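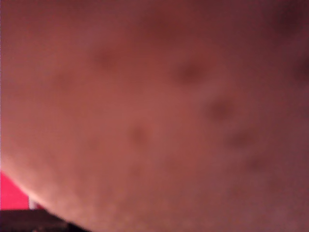

Changing a roll on an upright paper towel holder takes less than a minute once the spacing of the parts is understood. Most problems come down to three things: the width of the core, the position of the side bar, and how the first sheet is led off the roll. Skin matters too. At very close range, even the blurred, curved surface in the photo, which looks like skin, shows darker spots and a faint grain along its lit edge, and any surface with texture will pick up lint from a fresh roll. Wipe your hands before handling the outer layer. The answers below were written for the Witolwood upright holder, item 2145, and apply to most holders with a center post.

Which rolls fit the holder?
Any roll with an open core that slides over the post without force. Rolls sold without a core need the separate Dreto sleeve. Do not widen a tight core with a knife — the cut edge catches on the post and the roll stops turning.

Does the side bar go inside or outside the core?
Follow the sheet packed with your version. On the narrow version, both bars pass through the core. On the wide version, the side bar stays outside and presses lightly against the paper. The two versions are sold under the same item number with different suffixes.

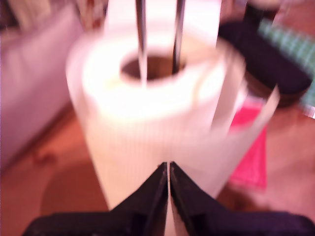

How do I stop the roll from unwinding by itself?
Turn the roll over so that the loose end comes off the other side. If it still unwinds, the core is too wide for the post; fit the Dreto sleeve or choose a roll with a narrower core.

How should chrome parts be cleaned?
Use a soft cloth, warm water and a drop of dish soap, then dry the parts at once. Scouring pads leave fine scratches that show up as dull streaks. Limescale comes off with diluted vinegar, left on for no longer than a minute.

Can the holder stand on a tablecloth?
It can, but a folded or creased cloth lets the base rock when a sheet is torn off. Smooth the cloth before setting the holder down — or move it to the bare tabletop. 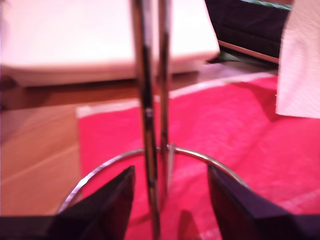
A thick cloth also hides small gaps under the base, so check the holder with a full roll in place. If it tilts, tighten the post first and test again. The post turns clockwise into the base and should be hand tight only.

Where do I order spare parts?
Through the Witolwood parts desk. Give item number 2145 and the suffix stamped under the base. The Dreto sleeve is listed separately as part 1828.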